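**Open day at Emska, anyone else go?**

**gearloft** wrote on February 26, 2021:

Finally got to the Emska open day and I'm still buzzing, so sorry in advance for the length! I drove 2 hours each way and would do it again tomorrow. The Curkus hall was the big draw (conveyors, palletizing, all very loud), but the place I kept drifting back to was the little room past the coffee stand where they were doing tabletop work with ordinary kitchen stuff. You could stand pretty close and ask anything you liked. 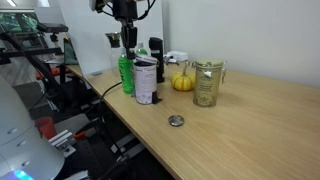

*Gripper down at the lavender canister, lid tilted open. Yes, there's a pumpkin.*

I asked why canisters, and the answer was that a lid on a wire clasp is a nasty little problem: it swings on its own path and the fingers have to go along with it. I'd never thought about that, and I open one every morning for coffee. Did anybody catch the afternoon session? I had to leave before it.

---

**pim_755** wrote:

Went in the morning too! Loved the Curkus hall, less sold on the tabletop room. I watched 4 tries at a lid and 2 of them went nowhere. For a public day I'd want something that works every time. My brother-in-law walked off to look at the forklifts.

---

**gearloft** wrote:

See, I liked that part! They let it miss, talked through why, and went again. If everything had gone smoothly I'd have figured it was all scripted.

---

**slowcrank** wrote:

With gearloft on this one. I was at the Van Rooij demo in October and it was polished to death, same pick over and over, and the guy at the rope couldn't tell me what happened if you moved the part. At Emska I got a real answer to every question I had, including a dumb one about cables.

Also, clear carafe on the table there, over by the white panel. See-through stuff is rough on a lot of depth cameras. Did they try picking it up?

---

**gearloft** wrote:

Not while I was in the room. I wish I'd asked!

---

**pim_755** wrote:

Fair point about Van Rooij, that one put me to sleep. I still think they could put up a sign saying what's being attempted. Half the people around me had no idea what they were looking at.

---

**slowcrank** wrote:

A sign would help, agreed. Is anyone going to the Gava one? I've got room in the car for two if you can get yourself to the park and ride.

---

**gearloft** wrote:

Me! Sending you a message now.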